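Início Sobre mim Arquivo Robótica Receitas (sim, também) Contacto

Blog > Robótica > Diário do clube

O simulador, o cubo vermelho e a minha falta de paciência

4 de março de 2018

Prometi a mim mesma que ia escrever depois de cada sessão do clube e, claro, já falhei três seguidas. Por isso este post vai ser comprido e um bocado desarrumado, vão buscar um chá.

Para quem chegou agora: desde setembro que faço parte do Kioko, o clube de robótica da escola, e este ano inscrevemo-nos na taça de Nemville, na categoria de manipulação simulada. Ou seja, não levamos robô nenhum na mala do carro (o meu pai agradece, depois do que aconteceu aos estofos no ano passado com a bateria). Levamos código. A organização dá-nos um braço virtual, uma mesa virtual, uns cubos virtuais e uma lista de tarefas, e o nosso programa que se desenrasque.

Quando a Caroline Mrema, que é a nossa professora e a pessoa mais calma que conheço, nos disse que íamos para a simulação, houve caras compridas. Eu fui uma delas! Queria parafusos, queria cabos, queria aquele cheiro a solda que fica na camisola. Andei uma semana inteira a resmungar que aquilo era um jogo de computador sem pontuação. Passou-me depressa, em parte porque a simulação consegue ser tão teimosa como o metal.

A nossa tarefa principal parece coisa de infantário: há um cubo verde, um cubo vermelho e uma base branca quadrada na mesa, e o braço tem de pegar no vermelho e pousá-lo na base sem tocar no verde. Uma criança de dois anos faz isto a comer uma bolacha. Nós andamos nisto desde janeiro.

O primeiro problema foi meu, assumo. Escrevi a função que calcula a posição da garra a partir do centro do cubo e esqueci-me de que o cubo aparece rodado, e com um ângulo diferente em cada tentativa. A garra descia toda confiante, com os dedos alinhados com a mesa em vez de alinhados com as faces do cubo, e batia na esquina. O cubo saltava de lado como um sabonete. Fiquei duas sessões convencida de que o atrito estava mal configurado e mexi em tudo o que era parâmetro de contacto, até que o Kamol Srisuk olhou para o meu ecrã, mastigou meia sandes e perguntou: «E a rotação, onde é que a lês?»

Não lia.

Corrigi isso em quatro linhas. Quatro! E depois ainda tive de voltar a pôr os parâmetros de atrito como estavam, porque obviamente não tinha tomado nota de nenhum. Desde esse dia tenho um caderno ao lado do teclado, com capa de gatos, onde escrevo tudo o que mudo. Recomendo muito, mesmo que se riam da capa.

O segundo problema foi o caminho. O nosso primeiro plano era a linha reta mais curta entre a posição de descanso e o cubo, e quando os cubos calhavam próximos um do outro a garra descia na diagonal e levava o verde à frente. Tocar no verde dá penalização, e derrubá-lo da mesa anula a tentativa inteira. Então passámos a fazer o movimento por etapas: primeiro ir para um ponto por cima do alvo, parar, rodar o pulso, e só depois descer a direito. Fica mais lento e um bocadinho menos elegante (o Kamol diz que parece a avó dele a tirar um tabuleiro do forno), mas o verde passou a viver em paz.
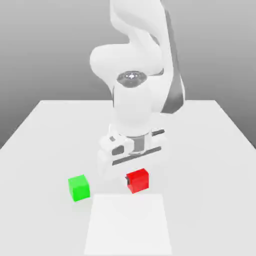 A parte do ponto intermédio deu mais discussão do que eu esperava. Eu queria uma altura fixa, simples, sempre a mesma. O Kamol queria calculá-la consoante a distância entre os dois cubos, para poupar tempo quando há espaço de sobra. Tivemos aquela conversa em que os dois falam cada vez mais alto sobre centímetros que nem existem, até a Caroline nos mandar fazer as duas versões e medir. É sempre isto que ela diz. Façam as duas e meçam. Já devia estar na t-shirt do clube.

Fizemos então uma noite de testes, com 100 tentativas para cada versão, sempre com as mesmas posições iniciais para ser justo. A minha altura fixa acertou 86. A dele ficou nas 79, porque em certas posições descia demasiado cedo, mas era mais rápida em quase todas as que acertava. Portanto ganhei e não ganhei, e o Kamol lembra-me disso sempre que pode. Neste momento usamos a minha para a prova e a dele está guardada num ramo à parte chamado «avo-com-pressa».

E as 14 que falharam? Fui ver uma a uma, com o caderno dos gatos aberto. Metade, 7 certinhas, eram o mesmo erro: o cubo era agarrado, subia, ia até à base e depois ficava pousado com um canto de fora. Nas regras conta como falhado, o cubo tem de ficar todo dentro do quadrado. Durante a subida ele escorrega um nadinha entre os dedos e, quando chega ao destino, já não está onde o programa julga que está. O programa larga-o com toda a convicção do mundo no sítio errado. (Identifico-me.)

As outras são uma salada. Uma em que o pulso tentou rodar pelo lado comprido e bateu no limite da junta, umas quantas em que a garra fechou cedo demais, e duas que não percebi de todo e que nunca mais consegui repetir. Essas duas irritam-me mais do que as outras juntas. Se alguém que me lê já trabalhou com simuladores e sabe por que razão a mesma semente pode dar resultados diferentes em dois computadores, a caixa de comentários é toda vossa, por favor.

Por falar em simuladores: usamos o Grolerex, que é o que a organização manda usar. Já lhe chamei muitos nomes, mas tem uma coisa de que gosto mesmo, que é poder parar o tempo. Carregas na pausa a meio da descida, rodas a vista, espreitas por trás da garra, vês onde estão os dedos em relação ao cubo. Num robô a sério, quando dás por ela já está tudo no chão. Em compensação, no portátil do clube aquilo anda aos soluços e a ventoinha parece um avião a levantar. O meu irmão já veio perguntar se estava tudo bem.

Outra coisa que aprendi, e que não estava à espera de aprender num clube de robótica, foi a escrever mensagens de erro decentes. No início as minhas diziam todas «falhou». Falhou o quê? Onde? Às onze da noite, com três janelas abertas e uma apresentação de História para o dia seguinte, «falhou» não ajuda ninguém. Agora dizem a etapa, a posição da garra e a distância ao alvo. Demorei uma tarde a mudar aquilo tudo e foi, de longe, a tarde mais bem gasta do mês.

Também mudámos a forma de dividir o trabalho. Antes cada um fazia um bocadinho de tudo e no fim ninguém sabia qual era a versão boa (tivemos um ficheiro chamado final_final_agora_sim, não tenho orgulho). Agora eu trato da aproximação e da pega, o Kamol trata do transporte e de pousar o cubo, e os dois mais novos do grupo estão com os testes. São ótimos nos testes porque têm uma maldade natural – põem os cubos em sítios onde nunca me passaria pela cabeça pô-los. Foi um deles que descobriu que, com o cubo vermelho mesmo na beira da mesa, o braço se esticava todo e ficava a tremer no sítio. Obrigada, acho eu.

O que falta até à prova: ler outra vez a posição do cubo depois de o levantar, e corrigir a partir daí o ponto onde o largamos. Em teoria resolve os cantos de fora. O Kamol já tem meia função escrita, eu tenho meia opinião sobre a função dele, e na próxima sessão vamos juntar as duas coisas. Depois há a segunda tarefa, a do empilhamento, em que ainda nem mexemos a sério e sobre a qual prefiro não pensar antes de jantar.

A eliminatória regional é no fim de março, em Murero, no pavilhão da biblioteca. Cada equipa tem direito a um computador, uma mesa e duas pessoas a correr o programa de cada vez, e o resto fica na bancada a roer as unhas. Ainda não decidimos quem são as duas pessoas. Eu digo que não me importo de ficar na bancada, e quem me conhece sabe que estou a mentir com todos os dentes.

Se forem da zona e quiserem aparecer, a entrada é livre e costuma haver bolo de laranja à porta. E se tiverem dicas sobre a história das sementes, a sério, escrevam. Vou agora voltar a correr os testes com a garra a fechar um bocadinho mais devagar, que tive uma ideia no banho e não consigo dormir sem experimentar.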